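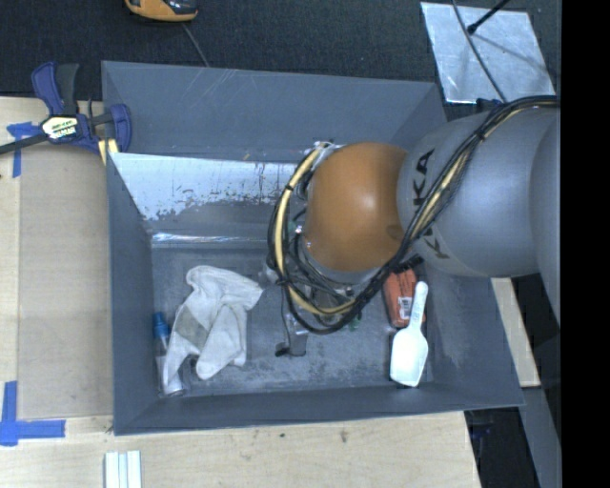 What happens to household goods that come back to a store without their original carton?

They go to a sorting depot, where mixed lots are emptied into bins, separated item by item, and sent on to resale, repacking, donation, or material recovery.

The Vovillow depot in Kullesbridge handles this work for a group of regional hardware and housewares stores. It opens its doors to the public one afternoon in March, between 1 p.m. and 5 p.m. I went for the loose-goods section, which takes whatever arrives unboxed. The larger part of the building deals with sealed cartons and is much like any other warehouse.

Access is from Khan Street, on the north side. The signed entrance on the ring road is for trucks only, and the visitor map did not make this clear. Parking is on gravel. Visitors got a high-visibility vest and a printed sheet with the floor plan on one side and the depot's figures on the other. According to the sheet, the building has 3887 shelf locations, of which 636 are assigned to loose goods. The rest hold cartons and pallets.

The route follows the flow of goods, starting at the dock. Loose items come in from the stores in folding crates, with no separation beyond a rule against liquids in open containers. A crate is weighed, given a lot number, and tipped. From that point on, the lot number stays with the bin until it is empty.

The bins interested me more than I had expected. The gray ones are large and rectangular, with sloping walls. The slope brings small items in toward the floor of the bin, although narrow things can still come to rest along a wall, as a clear bottle with a blue cap had done, partly under an off-white cloth glove. The floor of that bin was scuffed. Our guide said that scuffing is accepted and cracks are not, and that a bin is withdrawn when a fingernail catches on a mark.

The same bin gave a fair idea of what a loose lot is like. Besides the glove and the bottle it held a red-orange package with a small white barcode label, and a white plastic scoop lying across it. Each of these item types has its own procedure:

Packages with a barcode are the simple case. The label is scanned, the stock record comes up, and the package goes to a resale shelf if the seal is sound. Faint or worn printing on the package itself does not matter as long as the code reads.

Bottles are checked for contents and cap fit. Empty ones go to material recovery, sorted by clear and colored plastic. Caps stay on.

Textiles, including gloves, are the slow category. A single glove is held for seven days in case its partner turns up in another crate from the same store. Pairs are inspected for stains and holes. Most single gloves end up as wiping cloth.

Scoops, lids, measuring cups, and similar accessories belong to some other product that may or may not have come back. The depot keeps a reference list of 174 accessory types, with outlines printed at full size, and the item is laid on the outline to find its parent product. I tried this with a measuring cup at the demonstration table and got it wrong twice – the outlines for coffee and laundry powder differ mainly in the handle.

Shelving is from Skalter, a plain bolted system with adjustable steel uprights. The depot runs it with closer spacing between levels than the standard layout, since loose goods are rarely tall. Location labels are on the front lip and tilted slightly upward. They read well from standing height, less well on the bottom level, where I had to crouch.

Packing is at the far end. Matched items are bagged, sealed, and relabeled with a new code that refers back to the lot number. The bags are clear so that stores can inspect the contents without opening them. Void fill is shredded carton from the other half of the building, and the shredder was loud enough that the guide skipped most of her talk here. I would have liked to hear more about how damaged bags are handled.

The tour takes around an hour, with no seating along the way. The floor is level throughout, except for a short ramp between the dock and the bins. Photography was permitted apart from the office area, where store addresses are on display. Coffee was served in the canteen afterward, and a table by the door sold repacked goods at reduced prices – mostly kitchen accessories, cash only. Bus 7 stops on Khan Street, a short walk from the gate, and the last one back to the center of Kullesbridge leaves shortly after the depot closes.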